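Summer Open Workroom at Cotance

We finally have pictures to share from the open workroom! If you've walked past the old Cotance building and wondered what goes on upstairs, come on in. The room has been ours since December, and it has filled up faster than any of us expected, with sewing, bookbinding, bike repair, model boats, and one very ambitious kite.

Nazmiye Sönmez looks after the schedule and took on the job of sorting through the pictures (there were more than 400 of them, bless her). She has kept the gallery small so it loads on a phone. The captions are mine, so blame me for the exclamation marks.

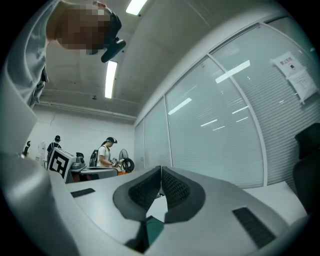 ROOM & LIGHTS

Heads down, shirt sleeves hanging, lights on! I love this view straight up to the plain white ceiling with the fluorescent fixtures glowing away. Gray shirt seems to be the unofficial uniform up here.

See the long pipe running along the top of the wall? We talked for weeks about painting it a loud color and then got too busy making things. I've grown fond of it. Votes for orange are still being accepted on the sheet by the door.

More about the room

The lighting was the first thing we argued over when we moved in, and I'm so glad we stuck with overhead fixtures. Anyone who has tried to thread a needle or read the tiny numbers on a drill bit by the glow of a desk lamp will understand. The bookbinders asked for a couple of clip-on lamps as well, and those live in the cabinet marked Brirkden (that's the name of the shop the cabinet came from, and we never took the label off).

The long tables can be pushed together for big projects. The kite people did this three Thursdays in a row and it was wonderful to watch, even if the rest of us ended up working on the windowsills. Please push them back when you're finished, and wipe off any glue while it's still soft.

Tools are shared unless there's a name on them. The Yaman toolbox has the pliers, small screwdrivers, and tweezers. The Tokach shelf has paper, card, and fabric scraps, free to anyone who'll use them. We had 100 sheets of the heavy cream card at the start of the summer and I think the bookbinders have had every last one, so if you have a source for more, let me know!

Coming along

Sessions run on Thursday evenings, with room for 18 people at the tables. You don't need a project. Plenty of people turn up for a look, get handed something to hold or sand, and are still there when we start sweeping up. Kids 12 and over are welcome with a grown-up.

Bring an apron if you care about your clothes, and a mug if you want tea. The street door sticks a little, so give it a good push and follow the stairs to the top.

Have pictures of your own from the workroom? Leave them with Nazmiye at any session and she'll add them to the next batch.

Gallery posted Aug 4, 2018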